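Notes from the pill bottle talk, 18th March

Met her at the Bratlow branch, back table, coffee already going cold. She spent eleven years behind the counter at Ghasemi Pharmacy and now she goes to people's homes and helps them sort out their medicine. Not the dosing, she says that right away. "I don't touch what the doctor said. I do the shelf."

The shelf is usually a drawer. Or a shoebox. One man had his in a bread bin, 35 bottles, and a good chunk of them were from a house he'd moved out of.

First job is everything out on a table. Kitchen table is fine, a desk is fine. "People want to start by throwing out. Don't. Get it where you can see it first." Labels facing you, caps on. Then she asks what each one is for and waits. A lot of long silences, she says. Her record is 77 bottles in one afternoon, a couple who had never once combined their cabinets and both kept the old allergy stuff.

I asked about the orange bottles, whether people should keep the originals or move it all to a weekly box. She got a bit heated here.

"Both! The box is for the week. The bottle is the record. It's got the name, the strength, the refill number. You tip everything in one jar and now you've got a jar of mystery."

She's seen the jar of mystery. More than once. Two kinds of white tablet, same size, no way to tell at home, and the pharmacist had to look up the imprint on every single one.

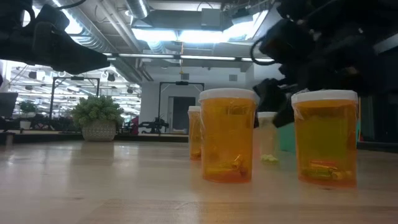
Near-empty bottles are her other thing. A few capsules left at the bottom, nobody wants to waste them, so the new refill gets opened and the old one stays. Then there's two going at once. Her rule is finish or return, and check the date befor you do either. She writes the opened date on masking tape, on the side, never over the label.

Does she like the fancy organizers? Shrug. She has tried the Vollero one with the snap lids, "fine, hard on the thumbs." Mostly she uses a plain tray with a lip so nothing rolls off.

Where to keep it all: not the bathroom. Too steamy. Bedroom closet, high up if there are grandkids coming over, and she brings up grandkids alot. The caps only slow them down.

Old stuff goes back to the pharmacy counter or a take-back box. Last December her drive at the library took in 162 bottles, and she peeled or blacked out the names herself, at night, in front of the tv.

Next one is in the spring, date not set. Bring a bag, she says, and leave the caps on.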